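The arm that kept missing by a thumb's width

When I first rang Lech Laskowska to ask if I could spend a day watching him look after a robot, he laughed and asked if I'd ever watched somebody bleed a radiator. "Same thing," he said. "Mostly you're waiting and listening." I went anyway, on a grey January morning, and I'd do it again tomorrow.

Lech works for Zumgate, a small firm in Clastwood that sets up robot arms for people who haven't got room for the big caged kind. Colleges, food testers, a seed merchant, that sort of customer. The workshop is up a flight of stairs over a tile showroom (mind the third step) and smells of solder and toast. By 9 in the morning he'd already had two coffees and was lying on his side under a bench with a torch in his teeth.

The trouble, as he put it once he'd got the torch out, was drift. The arm had been picking things up nicely before Christmas. Now it was reaching for one spot and arriving at another, always a touch to the same side. A thumb's width, he reckoned, though it varied with how far it had to stretch. The software thought everything was lovely. The software, Lech told me, always thinks everything is lovely!

I had assumed the fix would involve a laptop and a lot of frowning, and there was a bit of that. But the first hour was all spanners. He went round the mounting bolts, checking each one against a mark in paint pen he'd made when the arm went in. Two had moved. You could see it plainly once he pointed, the little white line broken in the middle like a badly hung strip of wallpaper. He slackened the lot, cleaned underneath, and tightened them again in a star pattern, going round twice.

Then came the cable. I'd never given a thought to cables, but Bronisława Tokarz, who shares the workshop and does the electrical side, thinks about little else. She wants a loop with enough slack for the wrist to turn all the way over and not so much that it snags on the way back. She had me hold my own arm out and twist it while she draped a bit of flex along my sleeve, which was daft and also the best explanation I've had of anything in months. If the cable tugs, she said, the arm has to pull against it, and a small arm notices.

After that the two of them got on to what they call the bowl test. It's their own invention and I don't think it's written down anywhere. You put out a couple of small plastic bowls and something to pick up, you send the arm over, and you watch where the fingers end up. Soft things first, in case it comes down too hard. Then something with an awkward shape, as a round thing forgives you and a tapered one doesn't.

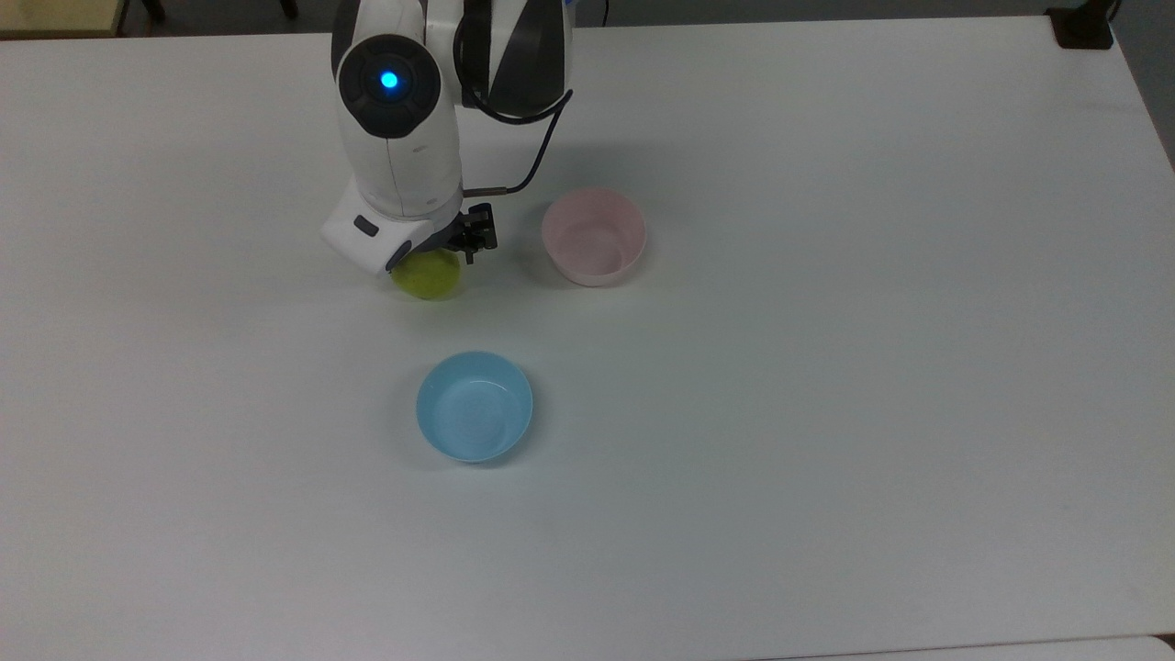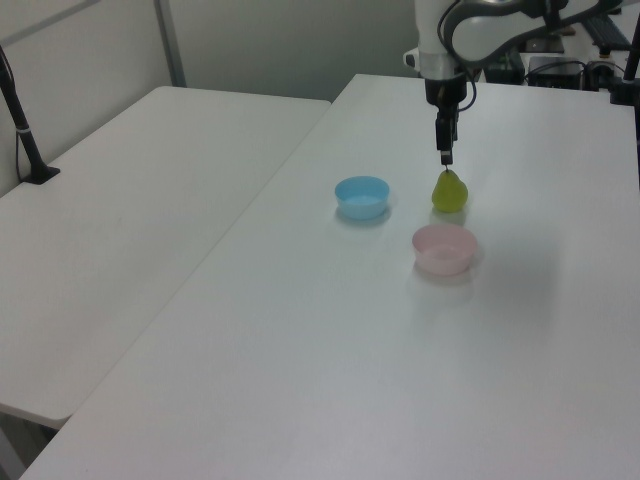
The ball and the pear, each with the pink bowl and the blue one.

How often does an arm like this need checking over?

Lech tells his customers every 6 months for the bolts and the cable, and straight away if anybody has bumped the table or shifted it to hoover. The reach he'd check more often than that, once every 1,000 picks, as it only takes a few minutes and it'll tell you if anything else has started to go.

I asked what happens to people who don't bother, and he told me about Czarnecka, a bakery supplier down the valley who ran theirs for two years without so much as a wipe. It still worked, more or less. The staff had got into the habit of putting everything down slightly to the left, to suit it, and new starters were being taught to do the same. He had to straighten out the robot and then the people.

The laptop part came after lunch. What you do is guide the arm by hand to a set of known points, five in their case, and tell the program at each one, this is where you really are. Lech let me do the last of them. It's an odd feeling, moving it yourself. I'd expected it to be stiff, like a desk lamp, and it came along quite willingly until I went too fast and got told off by a beep.

He saves the old numbers before he writes the new ones, and he keeps them in a school exercise book as well as on the computer. Vivari, the firm he was at before, lost a whole season of settings when a drive died, and he has used paper ever since. The book has tea on it. Each entry gets the date, the bolt check, the five points and a line for anything peculiar, and I was pleased to see a previous one that just said "wasp".

We had one more go at it before I left for my train. Bronisława wanted the cable clip moved a notch further up, Lech thought it was fine as it was, and they settled it by moving the clip and agreeing to look again in the morning. He wrote that in the book too, and lent me an umbrella for the walk to the station.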